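3.2 Materials and work surface

The desk-tidying task uses small stationery of the kind found in most offices. Each layout consists of loose writing items and one upright container, set out on a white surface over a light wooden table. The white surface gives each layout a plain ground and marks the area within which items may be placed. Items are put down at an angle to the table edge, so that each one has to be turned before it can go into a cup.

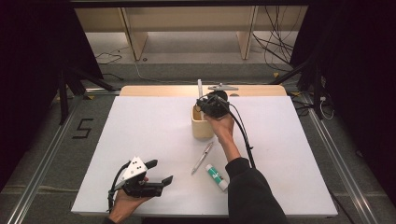 Layouts were drawn from a list of 49, prepared by Mtshali before the September sessions. Up to 4 loose items are used in a layout. A layout is complete when all writing items stand in the container and the container has not been tipped over. Glue sticks are treated as writing items for this purpose. They are shorter and thicker than pens, and they take up more of the opening of a narrow cup, so the order in which items are put away affects how easily the last one fits.

Pens were divided into two groups by the surface of the barrel. The first group has one finish along its whole length. The second has a smooth barrel and a separate grip section, and includes pens with plastic film still around the upper end.

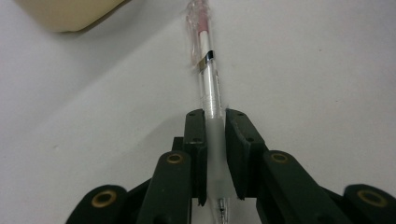 The point at which a pen is held was recorded as upper barrel, middle or grip section. A pen held close to the tip leaves most of its length free, but the free end must then clear the rim of the container if the pen is to go in tip up. For pens held near the top the tip enters first and less height is needed. Film was left in place throughout and was coded as a separate condition, as it changes the outline of the upper end.

Containers differ in height, in width and in the shape of the base. Round cups were used in 300 trials and squarish containers in 80. The position of the container was noted relative to the near edge of the white surface.
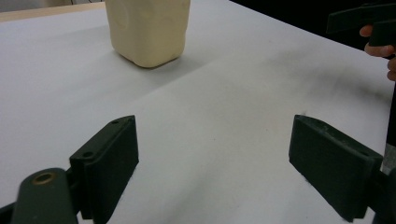 Figure 4. Cream-colored plastic container on the white work surface.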